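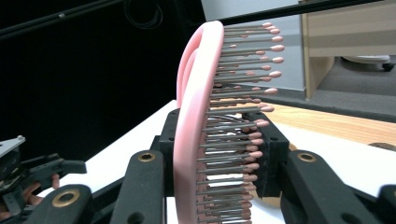

Jitendra Nishad wrote in the margin of our first draft that a town can't have a bribery trial without somebody who admits to having met somebody, and asked where ours was. He had a point. We had spent a month on the Rarnia harbor case and still could not produce two people who agreed they had been in the same room.

So this report changed shape. It was supposed to be about the verdict. There is no verdict yet, the hearing having been put off twice, once over a missing file and once over the file being found. We wrote about how the case was covered in the local press instead, which at least had the decency to exist.

The facts, as far as both sides accept them, fit in a short paragraph. Rarnia's harbor board hired a firm called Skimel to dredge the channel. Skimel hired another firm, Grerkness, to advise it on dredging. Grerkness had one desk, one phone line and a director named Solanki, who was at the time also advising the harbor board on whom to hire. Prosecutors say this was a way of moving public money in a circle. Solanki's lawyer says it was a busy year.
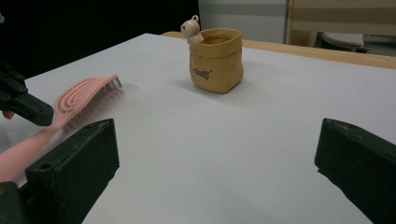
Reading time: 15 minutes (with appendix)

Method

We read every item on the case in the two Rarnia papers and on the radio station's site, from the arrest through the end of September. That came to 681 items, once we threw out the ones that were about a different Solanki who coaches swimming. Each item was read by two of us and sorted by who got quoted first, whether the charges were explained, and whether the word "alleged" turned up before or after the damage was done.

We disagreed a lot. One of us thought a headline reading "Harbor Boss in Hot Water" was neutral because harbors have water in them. We settled these fights by a third reader, and when the third reader was out sick we left the item in a pile marked "later." The pile is in the appendix.

What we found

Most items never said what Solanki is charged with. They said he was "facing questions," "under fire" or "embattled," and a reader who came in halfway could be forgiven for thinking he had joined the army. The formal charge is improper influence over a public contract. It appears in full in 20 items, and most of those are court notices set in type so small that we passed around a magnifying glass.

The defense was quoted first more often than we expected. We had gone in thinking the papers would be out for blood. What seems to have happened is that Solanki's lawyer picks up the phone and the prosecutor's office has a voicemail box that is full. Two reporters told us this separately, and we then called the office ourselves on a Sunday, which proved nothing, and again on a working day, when the box was still full.
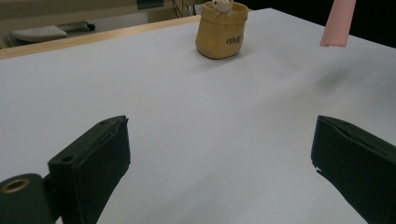
The radio station did better, mostly by being slow. Its reporter sat through the whole bail hearing and then put out one long piece of roughly 1,000 words that named the contract, the sections of law and the people who signed. It ran after the fishing forecast. As far as we could tell, the papers took its account of the bail terms more or less whole and gave credit about half the time.

Limits

We could not get the printed Saturday editions for the first two weeks, because the library had lent them to the court. We also never managed to talk to anyone at Skimel. They referred us to their adviser.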